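Storage Unit FAQ, Harkero Self Storage

How much notice must I give to vacate?
Tenants are required to give 2 weeks' written notice. Fees are charged to the end of the notice period.

Is a security deposit payable?
Yes. A deposit of $80 is payable on signing and is refunded once the unit has been inspected.

May I store tyres or fuel?
Tyres are permitted. Petrol, gas bottles and perishable goods are prohibited.

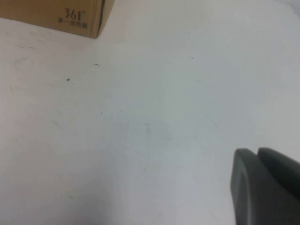
Hedvika Zelenák

Are cardboard cartons accepted?
Yes. Cartons should be taped and labelled by the tenant before the unit is locked.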